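2 min read

Oil and ketchup on a wire shelf, how do I stop the rings on white tables?

Just moved into a shared place in Clodwood, kitchen corner is two white tables shoved together, back one against the wall. No cupboards at all. So the oil and the sauces live on the table and every bottle leaves a ring. Tops are already a bit worn so I don't want to scrub them to death. Got one of those little black wire shelves from Habte, glass at the bottom, put the oil and ketchup on it. Better but is it enough? Also the seam between the tables, crumbs get down in it and I can't get them out.
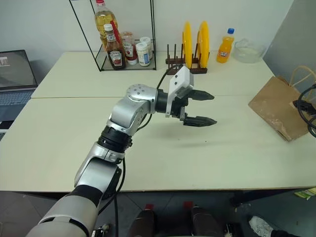 Back table with the wire shelf, seam runs across the middle

Budget is tiny, and I can't screw anything to the wall (landlord). Anything I should change before I buy more stuff?

Answer 1 (61 found this helpful)

Shelf is fine, keep it. Glass base is the good part, lift it out if it comes out and wash it with dish soap once a week. Ours in the Prerkonden apartments was the same sort of thing and lasted for years.

Oil bottle: wipe the neck after you pour, every time. Drips run down the side and thats your ring. A folded paper towel with a rubber band round the bottle works too, ugly but free. Tall bottle goes at the back against the wall, ketchup in front. If you use a lot of oil get a small one and refill it, keep the big one on the floor somewhere dark.

For rings already there, baking soda and a little water, leave it ten minutes, soft cloth. No green scrubbers, they take the shine off and then everything sticks worse. Try a corner first, I don't know what your tops are made of.

Seam: pull the front table out, vacuum, push it back. Then a strip of clear tape along the join. Change it when it gets gross, mine goes nearly 2 months.

Answer 2

just put a tablecloth on it

Answer 3

Agree about the tape but not packing tape, it leaves glue behind and you'll be picking at it till July. Fukonau do a clear shelf liner, cut a long strip and lay it over the gap, no glue. Crumbs wipe right off. Ketchup could go in the fridge btw, one less botle out.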